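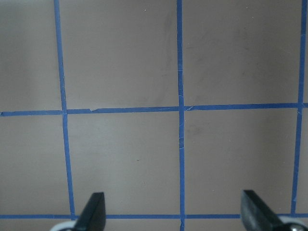
Fellgate Opens Tabletop Game Library With Grids Made From Painter's Tape

FELLGATE, Dec 15, 2020 – Mirnine, the neighborhood play and learning group, today opened its first Tabletop Game Library in Fellgate, and the idea behind it could hardly be simpler. Take a flat surface, add a few strips of blue painter's tape, and you have a playing board for sorting, matching, counting and moving games of all kinds.

The library lends free kits to any household in town. Each kit holds two rolls of tape, a bag of playing pieces and a booklet of games that work on a taped grid. Mirnine has packed 663 kits for the opening, and some 2855 households are close enough to pick one up on foot.

"We love a board you can make yourself," Mirnine said in a statement. "Lines come out a little slanted, the tape wrinkles, you patch a strip with another piece, and the game plays just as well. Want bigger squares? Pull up a line and put it somewhere else!"

The project grew out of a trial in October at the Gumede community rooms, where 113 families tried the first version of the booklet. Their notes changed a lot of it. The opening games now use fewer squares, the rules are printed in larger type, and there is a whole new section on games for one player – a request that came up again and again.

The booklet also covers laying out the grid. Players are asked to wipe the surface and let it dry, put down the longest strips first, and press the crossings flat with a thumb. Squares do not have to match. Several games make good use of uneven ones, including Fatport, a harbor game in which the widest squares are the docks and the narrow ones at the sides are open water.

Kits can be picked up at the Gumede community rooms and kept for as long as a family is using them. Playing pieces should come back in their bag, and leftover tape is welcome too. New game ideas can be dropped off at the same desk, with a sketch of the grid if possible. Mirnine plans to add the best of them to the next printing of the booklet.

About Mirnine
Mirnine runs free play and learning projects for all ages in and near Fellgate.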